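Molora Grip Notes

README for the hand-held gripper comparison, door and knob tasks
Last touched 16 March 2025

Hi, and thanks for opening this file. I'm Leif Kvaran, and I put this set together with Malathi Naidu to settle an argument we'd been having for months: does the shape of the finger lining matter when you're opening things with a pair of hand-held grippers, or do people just adapt and get on with it? We still don't fully agree (she says it matters a lot, I say it matters on some doors), but now there's data and you can pick a side yourself.

What's in here

There are 1000 recordings, and 800 of them are what I'd call clean, meaning both grippers were tracked from start to finish and the operator did the task they were asked to do. The rest are in a folder called rough. Please don't delete rough! Malathi uses it to test her tracking code, and there are some great fumbles in there that I think a policy could learn from, if anyone has the patience.

Each recording has the head camera video, the two gripper poses, the jaw opening for each hand, and a little text file with the task name and the lining that was fitted. Timestamps are in seconds from the start of the recording. I know some people want wall clock time, and I'm sorry, we threw it away early on and I regret it.

The linings

We tried two. The Skirnamby lining is curved and a bit soft, and it hugs round things nicely. The Hoàng lining is flat and stiffer, and Malathi cut the first pair herself on a Saturday when we were supposed to be writing the task list. Both go into the same jaws, so swapping takes a couple of minutes once your fingers learn the trick of it. The text file says "skirnamby" or "hoang", all lower case, no accent, because my script choked on the accent and I never went back to fix it.

The tasks

Most of them are kitchen stuff: open the microwave door, close it, turn a knob, pull a drawer, lift a lid. For the microwave we kept it down on a low platform so the operator could reach it with both hands without hunching over, and the usual approach was to work one jaw against the edge of the door and keep the other one close by, ready to help.
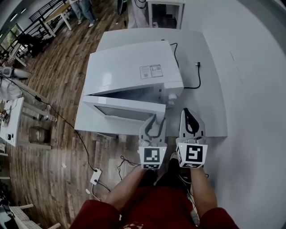 The door tasks gave us the biggest spread between people. Some operators hook the edge and pull, others push from the side and let the door do its thing, and a few go in with both grippers at once, which looks clumsy and works pretty well. We didn't coach anyone on style. If you're training on this, I'd sort by operator before you sort by lining, or you'll end up measuring somebody's habits and calling it hardware (ask me how I know).

Knobs are where the curved lining earns its keep. I'll give Malathi that one.

Tracking

Each gripper carries a cube with markers on it. Poses come from the cubes, so when a cube turns away from the camera or goes behind something, the pose drops out. Short gaps are filled in and flagged with a 1 in the last column. Gaps of 25 frames or longer are left empty. Don't smooth across those - you'll get hands gliding through doors.

Known problems

In 22 of the clean recordings the left and right jaw values are swapped. They're listed in swapped.txt and the loader fixes them for you, but if you read the files with your own code you'll have to do it yourself.

The jaw opening never quite reaches zero with the Hoàng lining fitted. It's the thickness of the pad. I left the raw numbers alone.

Using it

The loader is in the tools folder and it's short, so have a read before you run it. Gakotik hosts the big archive; this copy has the small video only. If something looks off, write to Malathi about tracking and to me about everything else. We're planning another round in June with a third lining, and if you have a shape you'd like us to try, send a drawing!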